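3.2 Participants and match sample

The matches came from the women's and men's knockout rounds of the Trullow Regional Cup, a semi-professional football competition played over three seasons. We chose knockout matches because a draw after ninety minutes leads to extra time, which changes how coaches use their substitutes late in the second half. League matches were left out for this reason, as were two-legged ties, where the away result can affect the choices of both teams.

The final sample held 32 matches. Each was filmed by the host club from a raised position near the halfway line. Matches were dropped if the recording had a gap of more than one minute after the 60th minute of play, or if the team sheet did not agree with the referee's report. Where kick-off was delayed, we took the time from the referee's report and not from the published schedule.

3.3 Coding of late-game events

Two coders (Fortin and Hao) watched every match from the 60th minute to the final whistle. They recorded the time and pitch zone of each shot, corner, free kick in the attacking half, substitution, and stoppage longer than 20 seconds. Pitch zones followed the grid described by Melnyk and Lavoie in their earlier work on set pieces in the Millton youth leagues, with one change: the two wide zones beside the penalty area were merged, as the coders could not separate them reliably on the older recordings.

A possession was counted as starting when a team made two passes in a row, or one pass followed by a shot. Clearances that went straight to the other side were not counted. Coders worked apart and met once every 3 matches to settle differences. When they could not agree, a third author (Tremblay) watched the passage and made the decision.

Stoppages needed more care than we had planned for. A goalkeeper holding the ball before a goal kick, a player receiving treatment, and a slow walk to the touchline at a substitution all take time out of the match, but they do not affect the trailing team in the same way. We therefore recorded the cause of each stoppage and the team in possession when play resumed. Added time was coded as part of the half to which it belonged, so that a goal in the fourth minute of added time appears as 90+4 and falls in the last time band.

3.4 Score state and pressure

Score state was recorded from the point of view of the team in possession: ahead, level, or behind. A team that fell behind and then equalized was coded as behind until the restart after the equalizer, and level from then on. We did not treat a two-goal lead as a separate state, since there were too few possessions in that group for the model to give stable estimates.

Pressure was measured by the number of opposing players within five meters of the ball at the moment of the pass before the shot. This was done by hand from still frames. For shots taken straight from a corner or free kick, the count was made at the moment the ball was struck. Own goals were kept in the score record but left out of the shot analysis.

Figure 1. Tabletop simulation with robotic arm and six colored blocks.
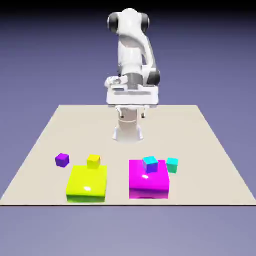 3.5 Statistical model

We fitted a mixed logistic regression with a shot within 20 seconds of the start of possession as the outcome. Fixed effects were score state, time band (60 to 74, 75 to 84, and 85 to the end), home or away, and the number of substitutions already made by the team in possession. Match and team were entered as random effects. Teams that appeared in more than one season were treated as the same team, although we accept that squads at this level can change a great deal between one summer and the next.

Red cards were handled with a yes-or-no term for a difference in player numbers. Possessions in extra time were analyzed in a separate model with the same terms except time band. We ran both models a second time without the matches hosted by Cirkemby, whose pitch is narrower than the others in the competition. Both sets of estimates are given in the results section.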